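Collecting examples with the hand gripper – frequently asked questions
Drandik project, Jurnitz workshop
Last updated Nov 23, 2023

Who can record examples?
Anyone who has done the short training in Jurnitz or in Closton. You do not need to know programming. If you did the training before April, please read the part about gloves again, as the rules have changed.

What is one example?
One example is one task from start to finish, done with the gripper in your hand. For the Urio set there are 21 tasks, and we would like 37 good examples of each from every site. Please do not do them all in one afternoon. Tired hands make strange movements, and the system will learn these also.

How should the gripper be at the start?
Open, with the fingers wide apart and nothing between them. Hold it still over the table for 3 seconds, then begin. Many people begin too quickly, and we must throw the recording away.
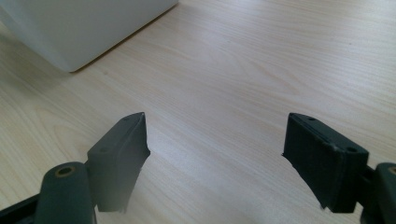
Fingers open over the bare table, with the white object at upper left.

Must the table be the same every time?
No. We prefer that you change tables between sessions. Inside one session, keep the same table and do not move the larger things on it, unless the task asks for this.

What about light?
Daylight is fine. A bright reflection on the table is also fine, the robot will meet such reflections later in its work. Only stop if you cannot see the finger tips in the preview.

The inner edges of my fingers look rough. Should I change them?
A little roughness does no harm. Change the fingers if a piece is hanging loose or if small things slip out again and again. Write the change in the session sheet, also when you changed only one side.

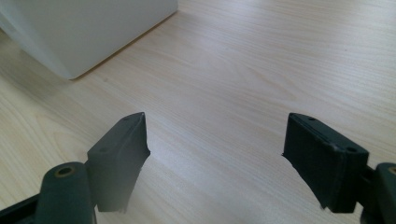
Before each session, close and open the gripper slowly a few times and look if both sides move equally. If one side is slower, check the screws first, and send it to Closton only if this does not help.

I dropped the object. Do I delete the example?
Please keep it. Pick the object up with the gripper and continue, then mark the recording as "recovered". Such recordings are useful for us – we have 137 of them and would be glad to have more.

Can I use my free hand?
Only for the tasks with two hands in their name. In all others keep it behind the gripper, so that it does not come into view.

Where do I send the recordings?
Upload them to the Drandik folder of your site on the same day. The session sheet goes in the same folder. Without the sheet we cannot use the recordings.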